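발표자 노트: 펜 하나 통에 넣기까지
교내 동아리 Trakcombe 가을 공유회, 2018년 10월
발표 시간 27분, 질문 따로. 넘기면 다음 팀이 무대 옆에서 노려봄.

[표지]

마이크 먼저 확인. 작년에 첫 두 문장을 립싱크로 날렸다.

안녕하세요, Trakcombe에서 시뮬레이션 쪽을 맡고 있습니다. 제목을 보고 '펜을 통에 넣는 게 발표할 일인가' 싶으셨다면, 저희 부모님과 같은 의견이십니다. 저희는 한 학기를 썼습니다. 방학도 조금 썼습니다.

(웃음이 안 나와도 바로 넘어갈 것. 기다리지 말 것.)

[동아리 소개]

짧게. 원래 라인트레이서 만들던 동아리였다는 얘기, 1월에 로봇팔로 방향을 튼 얘기까지만.

회원은 12명입니다. 단체 채팅방 기준입니다. 회의실 기준으로는 좀 더 아늑합니다.

팔을 하자고 처음 말한 사람은 Abhishek Nigam 선배입니다. 오늘 앞줄에 앉아 계신데, 질문 시간에 손을 드시면 저는 못 본 척할 예정입니다. 선배가 그때 한 말은 "집었다 놓기만 하면 되니까 금방 해"였고, 회의록에 그대로 남아 있습니다. 회의록을 꼼꼼히 쓰는 동아리가 이래서 무섭습니다.

[과제 정의]

책상 위에 펜이 있다. 통이 있다. 펜을 집어서 통에 넣는다. 끝.

이걸 문장으로 쓰면 한 줄인데 코드로 옮기려니 '넣는다'가 무슨 뜻인지부터 싸웠습니다. 통 테두리에 걸쳐진 건 넣은 건가. 통이 넘어졌는데 펜은 안에 있으면? 펜을 문 채로 통 속에 손가락까지 같이 들어가 있으면? 마지막 건 한동안 성공으로 집계됐습니다. 저희 판정 코드가 마음이 넓었습니다.

지금 기준:
- 통이 서 있을 것
- 펜 중심이 통 안쪽에 있을 것
- 그리퍼가 펜을 놓았을 것
- 이 상태가 4초 유지될 것

4초는 회의에서 정한 숫자입니다. 근거를 물으시면 제가 물을 마시겠습니다.

(여기서 실제로 물 한 모금. 목이 마를 때쯤이기도 함.)

[왜 시뮬레이션인가]

공식 답: 반복 실험이 쉽고, 물체 배치를 마음대로 바꿀 수 있고, 여러 설정을 같은 조건에서 비교할 수 있다.

비공식 답: 부술 수 있는 예산이 없다.

시뮬레이션 안에서는 팔이 책상을 뚫고 들어가도 아무도 사유서를 쓰지 않습니다. 실제로 초기에는 꽤 자주 뚫고 들어갔습니다. 충돌 형상을 빼먹은 책상은 책상이라기보다 의견에 가깝습니다.

[시스템 구성]

이 슬라이드는 상자와 화살표뿐이니까 빨리.

동아리에서 붙인 이름이 헷갈린다는 지적이 리허설 때 있었음. 천천히 발음할 것.

Drevis는 장면을 만드는 쪽입니다. 책상, 통, 펜, 바닥, 벽을 불러와서 배치합니다. 배치에 난수를 쓰고, 시드를 파일 이름에 적어 둡니다. 시드를 안 적던 시절에는 "어제는 됐는데"라는 말이 버그 리포트의 전부였습니다.

Clultholm은 팔을 움직이는 쪽입니다. 목표 자세를 받아서 관절 궤적을 만들고 그리퍼를 여닫습니다. 이름은 어디서 왔는지 모릅니다. 만든 사람이 군대에 갔습니다.

판정 코드는 따로 이름이 없습니다. 다들 그냥 '심판'이라고 부르고, 결과가 마음에 안 들 때는 다른 호칭도 씁니다.

[통을 고른 이야기]

길어지기 쉬운 부분. 참을 것.

처음 쓴 통은 벽이 두꺼운 원통이었습니다. 잘 됐습니다. 너무 잘 돼서 의심스러웠는데, 충돌 형상이 속이 찬 원기둥이라 펜이 통 위에 '올라가' 있었습니다. 심판은 이걸 통 안이라고 불렀습니다.

그래서 철망 통으로 바꾸고 충돌 형상을 얇은 판 여러 장으로 다시 둘렀습니다. 그물코까지 그대로 계산하자는 의견도 있었지만, 노트북 팬이 이륙하는 소리를 듣고 철회했습니다. 눈에 보이는 건 그물이고 부딪히는 건 판입니다. 렌더링만 보고 "와, 그물까지 계산하네요" 하시는 분께는 그동안 굳이 정정해 드리지 않았습니다. 지금 정정합니다.

[펜 잡기]

펜은 가늘고, 누워 있고, 구릅니다. 셋 다 싫습니다.

그리퍼가 위에서 내려와 닫을 때 손가락 하나가 먼저 닿으면 펜이 반대쪽으로 돌아갑니다. 닫는 속도를 줄였더니 나아졌고, 더 줄였더니 구경하던 사람이 집에 갔습니다.

잡는 위치도 문제입니다. 가운데를 잡으면 안정적인데 통에 넣을 때 손가락이 테두리에 걸립니다. 끝을 잡으면 테두리는 피하는데 펜이 축 처집니다. 지금은 가운데에서 끝 쪽으로 조금 치우친 곳을 잡습니다. '조금'은 설정 파일에 있는 값이고, 마지막으로 손댄 사람은 저입니다. 커밋 메시지는 "진짜 마지막"입니다. 그 뒤로 두 번 더 바뀌었습니다.

(설정 파일 화면 띄우지 말 것. 주석에 욕 있음.)

[펜 놓기]

사람들은 잡는 게 어렵다고 생각하는데 저희는 놓는 데서 더 오래 막혔습니다.

손가락이 벌어지는 순간 펜이 한쪽 패드에 살짝 끌려갑니다. 마찰 계수를 크게 잡아 놓으면 잘 잡는 대신 잘 안 놓습니다. 놓으라고 했는데 안 놓는 건 로봇도 조원도 비슷하게 다루면 됩니다. 잠깐 기다렸다가, 조금 더 벌리고, 똑바로 위로 빠져나옵니다. 비스듬히 빠져나오면 통까지 데려갑니다.

[Sveinbjörnsson 사건]

시간이 모자라면 이 장은 통째로 건너뜀.

'Sveinbjörnsson'은 저희가 쓰던 실험 폴더 이름입니다. 누가 글자 인코딩을 시험하려고 만든 폴더인데 이름이 멋있다는 이유로 로그가 전부 그리로 들어갔습니다. 그러다 어떤 노트북에서 ö를 다른 방식으로 저장하는 바람에 겉보기에 똑같은 폴더가 두 개 생겼습니다. 한쪽에는 성공 로그, 한쪽에는 실패 로그가 몰려서, 누구 노트북으로 여느냐에 따라 저희는 천재 아니면 바보였습니다.

지금 폴더 이름은 logs입니다. 멋은 없습니다.

[평가 방법]

한 설정마다 배치를 바꿔 가며 10번 돌립니다. 적다는 거 압니다. 심사평에도 적혀 있을 거라 미리 말씀드립니다. 처음에는 그보다 더 적었고, 그때 저희가 선언한 "완전 해결"이 지금도 동아리방 화이트보드에 지워지지 않고 남아 있습니다. 유성 펜으로 썼습니다.

성공률 그래프는 오늘 안 보여 드립니다. 마찰 값을 바꾸고 다시 돌리는 중이라 옛 숫자를 들고 오면 거짓말이 되고, 새 숫자는 아직 없습니다. Nigam 선배가 "숫자 없는 로봇 발표는 여행 사진"이라고 하셨는데, 그래서 다음 장은 사진입니다. 정확히는 렌더링입니다.

[작업 화면]

말 줄이고 화면 보게 둘 것. 한 장에 숨 한 번. 파란 카드에 뭐라고 쓰여 있냐고 물으면 "저 해상도로는 저도 못 읽습니다"라고 답할 것.
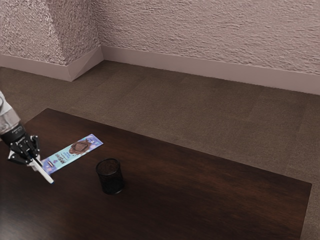
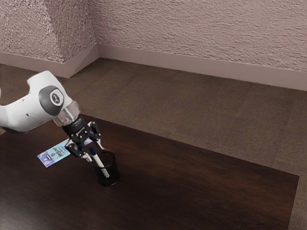
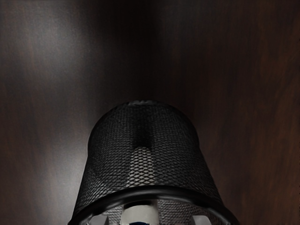 시뮬레이션 렌더링. 첫째 장은 그리퍼가 마커를 문 상태, 둘째 장은 펜이 꽂힌 통 위에서 그리퍼가 벌어진 상태, 셋째 장은 검은 망사 통과 그리퍼를 가까이에서 본 화면.

[남은 일]

마찰 값 정리하고 평가 다시 돌리기. 통 위치를 더 넓게 흩뿌리기. 책상에 방해물을 늘리자는 제안이 있고, 제안한 사람이 구현하기로 했는데 그 뒤로 제안이 줄었습니다.

신입 회원 받습니다. 파이썬 몰라도 됩니다. 저희 코드를 보시면 무슨 말인지 아실 겁니다.

[질문]

예상 질문과 대답. 인쇄해서 연단에 둘 것.

실물 팔에 올려 봤나: 아직. 길게 변명하지 말 것.

학습을 쓰나: 안 씀. 궤적은 사람이 짠 규칙. "요즘 같은 때에요?"라고 되물으면 웃을 것.

통이 넘어지면 다시 세우나: 그 시도는 실패로 치고 장면을 초기화함.

왜 하필 펜인가: 책상에 있었음.

끝나면 HDMI 젠더 꼭 챙기기. 우리 것 아님, 학과 사무실 것.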